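Home Products Evaluation Guides Support Contact

Household and Shop-Floor Chores: Frequently Asked Questions

These answers cover the chore evaluation program run by Kanden at the Bredero test kitchen and the Hamann workshop. They are maintained by Leonie Kasten (kitchen tasks) and Knut Heitmann (workshop tasks). Last revised in May.

Can a robot do household chores yet?

Some of them, under supervision, in a kitchen or utility room that has been set up in advance. A single arm with a two-finger gripper can move dishes, open most drawers, wipe a flat surface and load a rack. It does these things slowly, and it fails often enough that a person has to be within reach of the stop button. No system we have evaluated can be left alone with a full kitchen cleanup.

What counts as a chore in your program?

A chore is a task with a defined start state, a defined end state and a time limit. "Move the bowl onto the plate" qualifies. "Tidy the counter" does not, as two graders will disagree on when it is finished. The current list has 73 chores. Kitchen tasks make up the larger part, and the remainder are workshop tasks such as sorting fasteners, feeding blanks and clearing offcuts.

How is success measured?

Each chore is attempted repeatedly with the objects shifted between attempts. An attempt passes if the end state is reached inside the time limit with nothing dropped, tipped or pushed off the work surface. Partial credit is recorded in a separate column and is not added to the pass rate.

Why are bowls harder than boxes?

A box offers two parallel faces. A bowl offers a curved wall and a rim, and the gripper has to place one finger inside and one outside. If the approach is off by a small amount, the inner finger lands on the rim and the bowl tips or slides. Shallow bowls are worse than deep ones. Glossy finishes also cause errors in depth sensing, which show up as a grasp that closes too high.

Do you test in simulation or on hardware?

Both. Simulation is used to screen a control policy before it gets hardware time. A policy runs roughly 3,000 simulated attempts, and those that pass the screening threshold go to the Bredero kitchen for 191 physical attempts. Pass rates drop between the two stages in almost every case. The usual sources are friction, lighting and small differences in object weight.

Which shop-floor jobs are further along?

Machine tending and palletizing. Parts arrive in known positions, the fixtures do not move, and the cycle repeats. The Hamann workshop runs a blank-feeding cell for Zinanwood panels that needs an operator only for changeovers and jams. Bin picking of mixed hardware remains unreliable. Cable routing and anything involving soft packaging are still done by hand.

What does the robot see during a tabletop task?

That depends on the camera placement. Most setups combine one fixed camera with one mounted near the gripper. The gripper camera gives a close view of the target but loses objects at the edges as the arm moves in, so the policy needs some means of keeping track of items that have left the view.

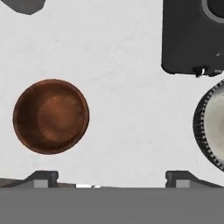

How long does it take to set up a new chore?

Plan on two to four working days for a kitchen task that uses objects already in the library. Most of that time goes to writing the end-state check and collecting demonstrations. We ask for 102 demonstrations per chore, recorded by at least two operators. New objects add a day for scanning and weighing. Workshop tasks take longer when a fixture has to be made.

Can the robot use a stove?

Placing cookware on a cold burner and turning a knob are both on the list. Cooking is not. Hot surfaces, liquids and open flame are excluded under the current safety rules, and there is no schedule for changing this.

Can I submit a chore?

Send a start state, an end state and an object list to the kitchen or workshop desk through the contact page. Submissions without an end state are returned.

This site uses cookies to remember your settings and measure traffic. Accept Decline Manage preferences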